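Prekthorpe Wire Shopping Cart, Model 176
January 26, 2022 — by Muthoni Shemweta

General-purpose cart for grocery aisles with bagged and light packaged goods. Swivel casters in front, fixed at the rear. 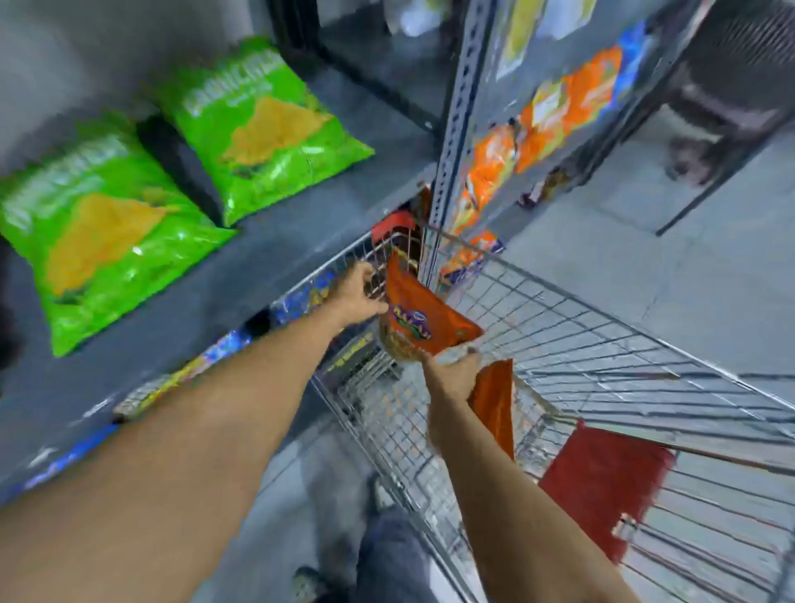 The basket is welded wire with an open grid floor. Spacing is close enough for small snack bags — the orange one held over the basket is a typical load. Replacement panels ship in packs of six.

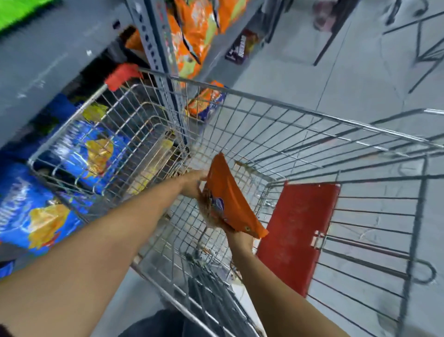
Basket with red fold-down seat flap.

Carts nest for storage. Allow 14 inches of aisle length for each nested unit. Pair with Bornow steel shelving for aisle use. 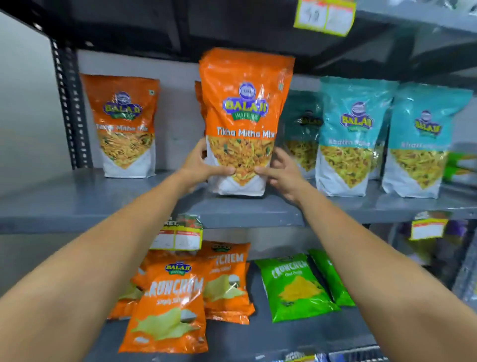 Minimum order is 20 carts. Lead times are confirmed on the quote.

This site uses cookies. Accept | Settings
Contact Prekthorpe Sales | © 2022 Prekthorpe | Back to top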